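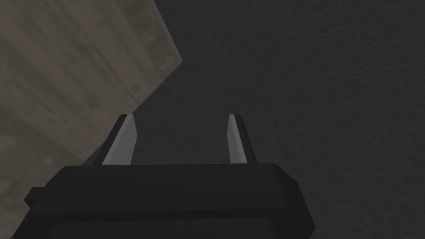
Can a grasping policy trained only on simulated camera views be used on a real two-arm cell without retraining?

In part. On the tasks we have tried so far, the simulated policy carries over well when the object has a clear outline, and poorly when the object is thin or close in color to the surface under it. The rest of this report gives the detail.

Progress report to the Escobedo Fund
Project: Markia, wrist-view learning for two-arm handling
Report date: 29/03/2018

Work since the last report

The simulator is finished to the point where we no longer change it every week. Both arms, their parallel-finger grippers and the wrist views are modeled, and the geometry of the left gripper was redone after we found that the fingers were closing 2 mm short of where the controller believed they were. The error had been in the model since the start of the project. It affected every run made before the fix, and we have thrown those runs out of the results.

Surface appearance is now varied between episodes. The renderer draws from a set of 30 textures for the working surface and the panels, from plain dark gray to aged wood, and light levels are varied as well. Dim lighting was added last. We had put it off in the belief that it would make little difference. It made a large one, mainly for black gripper parts against dark surfaces, where the policy had been using the outline of the palm as a reference and lost it.

The training set stands at 2,127 episodes. The target in the grant agreement is 4,000. We are behind the schedule we gave you, for the reason above: the discarded runs came to a little more than a month of work. Generation is now running overnight on both machines at the Sivmont lab and we expect to reach the target in July.

Method

The policy sees only the wrist views and the joint positions. There is no overhead view and no depth. This was a choice made in the proposal and we have kept to it, although two of the reviewers doubted it. The wrist view always contains the fingers, so the network has a fixed reference for where a grasp will happen. It also has a drawback that we now understand better -- when the fingers are open and nothing is near them, the view holds very little information, and the arm can drift. In early training the left arm would often stop over bare surface and stay there until the episode timed out.

We handled this by adding search episodes. Each one starts with the gripper open and no object in sight, and the arm has to move until something comes into view. The edges of panels turned out to be useful here. The policy learned to follow a panel edge to its corner and carry on from there, which we had not planned for. Removing the panels from the search episodes made the searches slower and less reliable, so we have left them in. We do not yet know how much of this behavior depends on the particular layouts we chose.

Results

In simulation, with textures the policy had not seen, block and cup tasks are at the level we set for the end of year one. The thin-part task is not. Most of its failures happen in the last part of the approach, when one finger covers the part in the view.

On the real cell we have tested 17 object and surface pairs. Blocks and cups succeeded on most pairs with no retraining. Thin parts failed on all the dark surfaces. Two pairs gave mixed results that changed from one day to the next, and we traced this to daylight from the side windows. Blinds have been fitted and those two pairs will be run again.

The comparison with the Flerkatden baseline has not been done. Their code runs here, but it expects an overhead view, and we have not settled on a fair way to give it one. We would like to discuss this at the next call before spending time on it.

Spending

Spending is within budget. Equipment is slightly over its line because of a replacement finger set, and travel is under by more than that amount. We ask for permission to move the difference. No other changes are requested.

Work for the next period

Episode generation continues to the agreed target. Half of the new episodes will be thin-part tasks, and a share of these will use dark surfaces in low light.

We will try using the second arm's wrist view during the final approach, so that a part hidden from one arm may still be seen by the other. The simulator supports this already. The controller does not, and the change needs two to three weeks.

The real-cell tests will be repeated in full once training is complete. We will send the table of results separately, with the failed runs listed by cause.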